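Buvora sucht zum August

Mitarbeiter/in (m/w/d) für Aufbau und Pflege einer Greifstation
Teilzeit, befristet auf zwei Jahre, Verlängerung möglich

Buvora nimmt Handhabungsaufgaben aus dem Haushalt mit handgeführten Greifern auf. Die Aufnahmen gehen an unsere Projektpartner, die damit Greifsteuerungen entwickeln. Für die Station im Projekt Vemari suchen wir eine Person, die Greifer und Arbeitsplatz in Ordnung hält und kleinere Reparaturen selbst ausführt. Programmieren gehört nicht zur Stelle.

Ihre Aufgaben

Sie richten die Station morgens ein und bauen sie abends wieder zurück. Vor jeder Schicht prüfen Sie beide Greifer: Gang der Backen, Spiel in den Gelenken, Sitz der Schrauben, Zustand der Fingerauflagen. Abgenutzte Auflagen tauschen Sie aus und tragen den Wechsel ins Stationsbuch ein. Kabel werden auf Knickstellen geprüft und so verlegt, dass man beim Arbeiten nicht hängen bleibt.

Dazu kommt die Pflege der Aufnahmeorte. Wir arbeiten in eingerichteten Wohnräumen mit den Dingen, die dort vorkommen: Flaschen, Verpackungen, Stuhlbezüge, Abfalleimer. Nach einem Durchgang wird der Platz nach Liste zurückgesetzt. Ein Durchgang dauert 90 Sekunden, eine Schicht umfasst höchstens 105 Durchgänge.

Störungen beheben Sie zunächst selbst, meist sind es schwergängige Backen oder ein gelockerter Stecker. Was sich vor Ort nicht beheben lässt, geht mit Fehlerzettel an die Werkstatt in Rernby. Ein Ersatzgreifer liegt im Schrank bereit und muss vor dem Einsatz neu eingemessen werden.

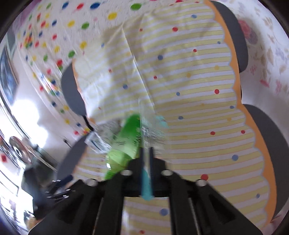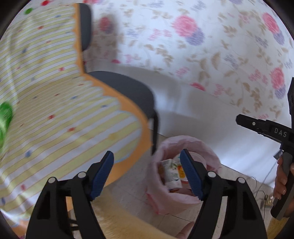

Arbeit mit dem Handgreifer: hellblauer Stab zwischen den Backen (erstes Bild), geöffnete Backen über dem Abfalleimer (zweites Bild).

Was Sie mitbringen

- abgeschlossene Ausbildung in Mechatronik, Feinwerktechnik oder einem ähnlichen Beruf; Quereinstieg ist möglich, wenn Sie Reparaturerfahrung nachweisen
- sicherer Umgang mit Drehmomentschlüssel, Messschieber und Multimeter
- leserliche und vollständige Eintragungen, auch bei Kleinigkeiten
- Deutsch mindestens B2; die Wartungsanleitungen liegen teilweise nur auf Englisch vor
- Führerschein Klasse B für Fahrten zwischen Station und Werkstatt

Erfahrung mit Robotern ist nicht nötig. Die Einarbeitung dauert vier Wochen, davon eine in der Werkstatt. Die Arbeit wird überwiegend im Stehen ausgeführt, teilweise auch in der Hocke.

Wir bieten

Die Wochenarbeitszeit beträgt 24 Stunden, verteilt auf drei feste Tage. Es gibt keine Wochenendarbeit und keine Rufbereitschaft. Der Urlaubsanspruch liegt bei 18 Tagen im Jahr. Arbeitskleidung und Werkzeug werden gestellt, Fahrten mit dem eigenen Auto nach Kilometern abgerechnet. Wer aufstocken möchte, kann sich später auf 38 Wochenstunden bewerben, dann mit Anteilen in der Werkstatt.

Bewerbung

Bitte schicken Sie Lebenslauf und Zeugnisse in einer einzigen PDF-Datei über das Bewerbungsformular, Kennziffer 382. Ein Anschreiben ist freiwillig. Schreiben Sie uns aber in zwei oder drei Sätzen, welches Gerät Sie zuletzt repariert haben und woran es lag. Zum Gespräch gehört ein Probevormittag an der Station, der vergütet wird.

Fragen zur Stelle beantwortet Fikri Wattimena, Stationsleitung Vemari, telefonisch werktags zwischen 9 und 12 Uhr.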